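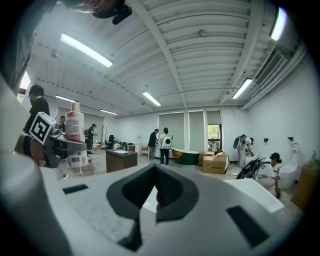

Pour Lyle Tillman, la question était mal posée dès le départ : ce qui l'intéresse dans un flacon de lotion, c'est où on le repose une fois qu'on l'a pris, et l'étiquette vient loin derrière. Remarque faite en relisant une première version de cette section, on la garde ici parce qu'elle a changé l'ordre des parties. L'emplacement d'abord, donc. L'étiquette ensuite.

Figure 1. Flacon de lotion en plastique, étiquette rose à motif floral en haut, code-barres noir sur fond blanc dans la partie basse. Grande salle, éclairage par tubes au plafond.

3. Le flacon comme objet à ranger

3.1 Ce qu'on entend par flacon

Catégorie large, trop large sans doute. On y met les lotions, les shampoings, les crèmes liquides, tout ce qui tient debout, se ferme et contient un produit de soin. Exclus : les tubes (ne tiennent pas debout sans leur bouchon), les pots, les recharges souples. Le relevé Flollham, dont on reprend la grille, mélangeait tout cela sous « hygiène » et c'est une des raisons pour lesquelles ses résultats sont difficiles à relire aujourd'hui.

Notre corpus compte 2 000 gestes de rangement, relevés sur des étagères ouvertes, des tablettes de salle de bains et des bacs. Par geste on entend : prendre l'objet, le déplacer, le lâcher. Un objet repris dans la foulée pour être tourné compte comme un seul geste - choix discutable, voir 3.4.

3.2 Deux faces, deux usages

Un flacon de soin a le plus souvent un devant et un derrière. Devant, la marque, le décor, la couleur. Derrière, la composition, les précautions, le code-barres. Tout le monde le sait, et pourtant la littérature sur le rangement domestique traite le flacon comme un cylindre. Doucet note bien une « orientation préférée », sans dire laquelle ni pour qui.

Tous ne suivent pas ce partage. Sur le flacon de la figure 1, le décor floral rose occupe le haut et le code-barres se trouve plus bas, sur une partie blanche, visible du même côté. Pour le codage c'est gênant. Si les deux se voient ensemble, que veut dire « face avant » ? On a tranché ainsi : la face avant est celle où l'on voit le plus de décor, code-barres ou pas. Règle simple, appliquée partout, même quand elle donne un résultat un peu bête.

Conséquence pratique, le codage de l'orientation se fait en trois valeurs seulement : avant, arrière, côté. Une échelle plus fine avait été essayée en décembre, abandonée au bout de 50 gestes, les deux codeurs n'étant d'accord sur presque rien.

3.3 Où va le flacon

Trois destinations reviennent. Le bord de la tablette, le fond, et ce que la grille Clokard appelle « l'attente », c'est-à-dire une surface provisoire (coin de table, rebord de lavabo, dessus de machine). L'attente est la plus intéressante et la moins bien décrite. Un flacon en attente peut y rester 20 minutes ou toute une saison. Il n'est pas rangé, pas en désordre non plus au sens où l'entendent les gens interrogés. « Il est là », c'est la réponse la plus fréquente, et on ne sait pas bien quoi en faire.

La hauteur joue. Un flacon haut posé devant cache les autres, il finit donc souvent au fond quand le rangement est fait en une seule fois. Quand il est fait par petits bouts, au fil de la journée, c'est l'inverse : l'objet reste devant puisqu'on vient de s'en servir. Même étagère, mêmes objets, deux résultats. Le protocole Plullum ne distingue pas ces deux régimes, et il nous semble que c'est là sa principale faiblesse.

Le poids aussi, probablement. Un flacon presque vide bascule plus facilement, certaines personnes le couchent exprès ou le retournent sur son bouchon. Nous n'avons pas pesé les contenants. À faire.

3.4 Limites

Plusieurs, dans le désordre.

Les séances à plusieurs posent un problème de conventions. Chacun arrive avec son idée du rangement, et dans une salle partagée ces idées se frottent : l'un aligne par taille, l'autre par couleur, un troisième regroupe par usage. On a codé le résultat final sans toujours pouvoir dire de qui venait la règle. Il aurait fallu interroger les participants séparément, tout de suite après, pas le lendemain.

La définition du geste ensuite. En comptant la reprise immédiate comme un seul geste, on efface une partie des corrections d'orientation, qui sont justement ce qui nous occupe en 3.2. Un recodage partiel est en cours sur 6 séances, résultats en annexe si le temps le permet.

Enfin le choix des produits. Beaucoup de flacons de soin, peu de produits d'entretien, alors que les deux voisinent souvent sous le lavabo. Les comparaisons avec Doucet sont à prendre avec prudence pour cette raison, son relevé étant surtout composé de bidons et de vaporisateurs. On y revient dans la section 4 à propos des bacs, où le mélange des deux familles pose d'autre questions - notamment celle des objets couchés.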